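About Brallico

Last updated September. We keep meaning to redo this page properly, so for now it gets added to whenever somebody has ten minutes.

Short version. We make bookkeeping and sales tax software for small businesses. Three products, one office, phones answered by people who know what a 1099 is.

Longer version below.

How we started

Two of us were doing books for restaurants and small shops. Same job every month: download the bank file, fix the bank file, paste it in, find out the bank changed the column order again. Fix it again. One client had four registers and none of them agreed with each other. So we wrote a little converter to clean the files up. It was ugly. It had one button and the button said GO.

Clients saw it and asked for a copy. Then their friends asked. After a while we were spending more time on the converter than on the books, and we figured we should probably charge for it.

That converter is now Ovus. The button still says GO.

What we make

Ovus. Takes bank and card files in whatever shape the bank sends them and gives you back something your ledger can read. Works with 573 file layouts at last check. If yours isn't one of them, send a sample (black out the account number please) and we'll add it. No charge for that, never has been.

Hamdy. Sales tax. Keeps track of where you sold what, what rate applied that day, and when each state wants its money. Fills in the returns. You look them over and you press send, we don't file anything behind your back. Most people use it monthly, some quarterly, a few once a year in a panic.

Gerholm. The newest one. Stock and fixed assets for people who have too much of it for a spreadsheet and too little for one of the big systems. Purchase cost, current value, depreciation, where it is, who signed for it. Ties back to the ledger so the year end number is the same number in both places, which you would think is a low bar.

You can buy one, two or all three. They talk to each other but they dont need each other.

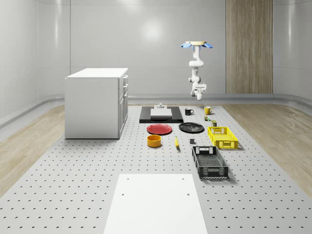
Who uses it

Mostly businesses with under 200 employees. A lot of them have under five. Bakeries, dentists, a couple of boat yards, landscapers, print shops, one very organized dog groomer with eleven years of receipts scanned in order. Homeware stores are a big group, partly because Gerholm handles items that come in sets and get sold one at a time. Also bookkeepers and small accounting firms who run it for their own clients. If that's you, ask for the practice license. It is cheaper per client and you get one login for everybody.

We are not right for everyone. If you run payroll across several countries, or need a full manufacturing system with work orders, you want something bigger. Call us anyway and we'll tell you what to look for. We don't get a commission for it.

How we work

Small team. There are 32 of us now, split between development, support and tax content. Tax content is the group that reads rate changes all day so you don't have to. They are quieter than the rest of us and they get the room with the door.

Releases go out monthly. Rate updates go out when rates change, which can be any time, sometimes late in the evening. You don't have to do anything, the program picks them up when you open it. If you keep it open for weeks (we know some of you do) close it once in a while.

Everyone here takes support calls. Developers too. First month on the job, every new hire sits on the phones. Some of them like it and stay there.

We don't sell your data. We don't read your data either unless you send us a file and ask us to look, and then we delete it when the ticket closes. Backups are encrypted. Servers are in the US. There's a longer page on this under Security, written by someone with more patience.

Support

Phones are open 8 am to 6 pm Central, weekdays. Email any time. We aim to answer email the same day and mostly do. January and April are slow, sorry in advance, everybody has the same deadlines.

If it's an emergency, meaning a return is due tonight and something won't load, put URGENT in the subject line. Please only use it for that. We had to set up a filter last year for people whose urgent thing was a printer.

Things we'll help with on a call:
Installing, moving to a new computer, getting your old data in
Bank files that come out wrong
Setting up states, rates, exemptions
Rejected returns
Asset lists, year end, anything with depreciation in it

Things we can't do: tell you whether you owe tax in a given state in the legal sense, or argue with an auditor for you. We can print you everything the auditor will ask for, and there's a report that does just that. It's under Reports, Audit Pack. Run it before they come.
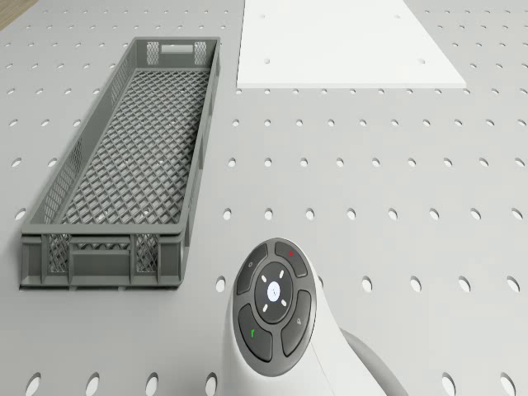 Pricing, since everybody asks

It's on the Pricing page. Yearly, per business, not per user. Add your whole staff if you like. Hamdy costs $48 a month if you take it on its own and you can stop whenever. No setup fee. No fee for leaving either, and your data exports to plain CSV so you can take it somewhere else without calling us and having The Conversation.

We raised prices once. We wrote to everyone three months ahead and kept existing customers on the old rate for a year. If we do it agian it will work the same way.

Nonprofits and schools get a discount. Send us the letter.

Where it gets sold

Direct from us, and from accountants who resell it. We don't have outside sales reps. If somebody calls claiming to be from Brallico and wants your bank login, hang up and let us know. We never need that. Ovus reads files, it doesn't log in to anything.

Learning the software

Free online class every month, one hour, covers the basics of all three products. Recordings go up on the Help page after. The Gerholm one fills up first, so sign up early.

There's a printed guide as well. We were told no one wants printed guides anymore and then we ran out twice. 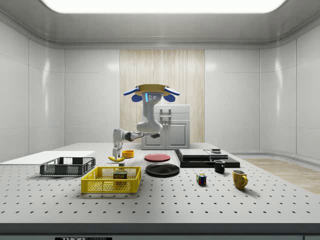
Gerholm classes start with the asset list, because that's where most people go wrong. They enter what they paid and skip the rest. Then it's year end and there's a line that says "equipment" with one big number next to it and no way to split it up. So we make everybody do a single room first, line by line. Once you've done one room the others go pretty fast.

Depreciation schedules are built in, straight line and the usual tax methods, and you can keep a book schedule and a tax schedule side by side. If your accountant wants something odd, there's a custom table. Paste it in.

Working here

We hire a couple of times a year. Openings go on the Jobs page and if there's nothing there, there's nothing. You don't need an accounting background for most roles but you do need to not mind it. Remote is fine for development. Support is half and half. Interviews are two calls and a paid half day of real work, and you hear back either way.

We don't do unpaid internships. Summer placements for accounting students open in the spring, usually two spots.

Who owns us

We do. No outside investors, no parent company. The people who started it still own most of it and staff own the rest. Offers come in now and then. We reply politely.

Getting in touch

Use the form on the Contact page or just call. If you're already a customer have your license number handy, it's under Help, About This Copy, bottom left. Saves everybody a few minutes.

Press and partner stuff, same form, pick Other.

Suggestions are welcome too. The import preview in Ovus came from a customer, so did dark mode, so did the big font setting. We keep a list and we do read it. Next up is splitting one payment across several invoices without leaving the screen, which has been asked for more than anything else and should be in the next couple releases.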